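# Keeping the Hours at Wurunlow Chapel

Religious Studies, local fieldwork report
Berkay Oral
19/09/2026

## What I set out to do

Wurunlow Chapel is a small Methodist chapel on the east side of Sondville. Until June it held a short evening prayer on weekdays and one main service a week. The evening prayer then moved to mornings. My report looks at who came before and after the change, and what the people who come think the prayer is for.

I chose this chapel over the bigger church at Lumenta for a practical reason. I can walk there, and I had to go often.

## Method

I attended 13 prayer meetings and sat at the back with a notebook. I also interviewed two regular members, each for an hour, using the same list of questions. With the pastor's permission I read the attendance book, which has 663 signed entries for the period I studied. Signing is optional, so the book leaves people out. One of the members I interviewed has never signed it.

My supervisor, Farzad Ahmadpour, asked me to write up each visit on the same evening. I did this for all but the first two, and my notes for those are thin.
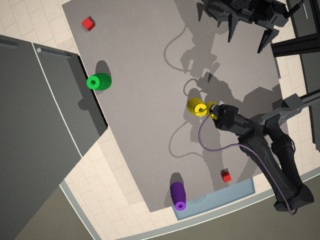 The interviews were recorded and typed out in full. Names have been removed. Where I quote a member, I have left the grammar as it was spoken.

## Findings

Of the signed entries, 300 come from before the move to mornings and the rest from after it. The two periods are not the same length, so I do not treat this as proof of growth. The handwriting does suggest some new people. Several signatures in the second half do not appear in the first at all.

The order of prayer stayed the same. A psalm is read, there is a silence, and then anyone can name a person or a worry out loud. The silence was longer in the mornings. In the evenings people came in late from work and the door kept opening.

Both members described the prayer as something they owed to other people more than something they did for themselves. One said, "If I'm not there then who is going to say Pakano Street?" Pakano Street is where the chapel's oldest members live, and it is named at every meeting. The other member missed the evening prayer and said the morning felt "like getting ready, not like putting down."

I had expected the sermon at the main service to come up a lot in the interviews. It came up once.

## Problems

I did not interview anyone who stopped coming after the change, and their view is missing here. I asked the pastor to pass on a note to two families but got no reply before the deadline. I am also not a Methodist, and in the early visits I did not know when to stand.

## Next step

For the second part of the project I will visit the Lumenta church, where the weekday prayer is still in the evening, and use the same interview questions there. The full list is in Appendix A.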